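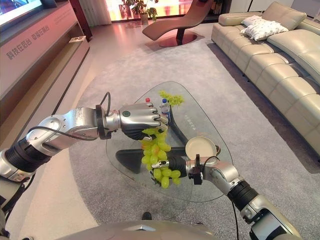
It should come with a warning that you will end up tidying the house before it does. So went one verdict, passed on to me by text before I had so much as seen the thing, and I have thought of it often since. The subject was the Szalai, a two-armed household robot offered by a firm called Mernia, which for the past two years has been promising to relieve us of the small chores. The large chores, one gathers, remain ours.

Mernia doesn't sell the Szalai outright. It leases it, at 1,715 a month, under a service plan named Zusent, which sounds like something you would take for a stiff neck. For this you get the robot, the fitting, a daily allowance of tasks and the attention of a support desk that answers with alarming speed. I spent a Sunday at the company's Drullden showroom to find out what a person might receive for that sort of money, apart from a conversation piece.

The showroom has been got up as a living room, with a cream leather sofa of the kind that makes you check the back of your trousers before sitting. There is a glass coffee table, which struck me as either confidence or recklessness. Anyone who has put a mug down on glass in front of its owner will know how I felt about metal knuckles.

The job I was most taken with was fruit. Fruit is the showpiece of the Zusent plan and takes up a whole page of the brochure, where it is called Table Refresh. The idea is that grapes which are on the table should be in a bowl or on a plate, or that grapes which are on a plate should be offered to a guest, and that you should be free to do something more worthwhile while this goes on. I did nothing more worthwhile. I watched a machine consider grapes for most of an afternoon and would happily have gone back the next day.

Katalin Kovács, who runs the household trials at Mernia, is refreshingly glum about fruit. "A box is easy," she told me. "A box stays a box. You pick up grapes by one end and the other end has its own ideas." Her rule for the fingers is to take the stem where there is a stem to take, and to bring the other hand underneath if the bunch is heavy. Where the bunch is lying flat, the hand has to go in over the top, and that is where she starts to hold her breath.

Over the afternoon I asked for the grapes to be moved 23 times, which is more than any guest should. I'm told the right number of grapes to lose per move is none. I would put the Szalai's record slightly above none, and mine, when I had a go, slightly above the Szalai's. It is a good deal slower than I am. It approaches a bunch the way my uncle used to approach a parking space, with several small corrections and an air of having meant each one. 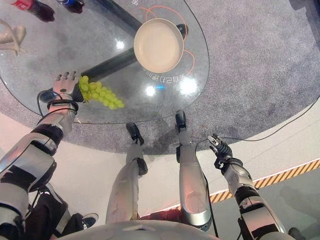
The hands are the best part of the package and Mernia knows it. They close gently, finger by finger, and when they let go they do it without that little flick that sends things off the edge. You choose between a soft and a firm setting in the app, and I can't think who would choose firm. The app itself is fine. It has too many screens and wants to know your mood, but you can switch that off under Preferences, then Home, then Home again.

The cabling I liked less. Mernia says a tidier arrangement is due with the January update, and since updates are included in the plan you won't pay extra for it. You will pay extra for evenings. The basic allowance stops at six o'clock, just when most of us are starting to drop things, and each additional hour is charged at a rate the brochure prints in very pale type.

Then there is the matter of your floor. Before anything is delivered, a fitter comes round to measure up, and the terms are strict. Rugs must lie flat. Thresholds must be low. Chair legs, toys and the dog's bed should be out of the way, and the dog too, for the first week. I went through the list with a pencil and worked out that I'd need to move nearly everything I own. My correspondent with the text message had plainly been through the same list.

Would I have one? Kovács asked me this as I was putting on my coat, and I said something polite about the price. She pointed out that I could have it for a trial month for 100, returnable, with the fitting thrown in, and I heard myself asking whether it did cherries.

It does cherries from the spring, on the higher plan. I have put my name down for the trial and made a start on the hall cupboard.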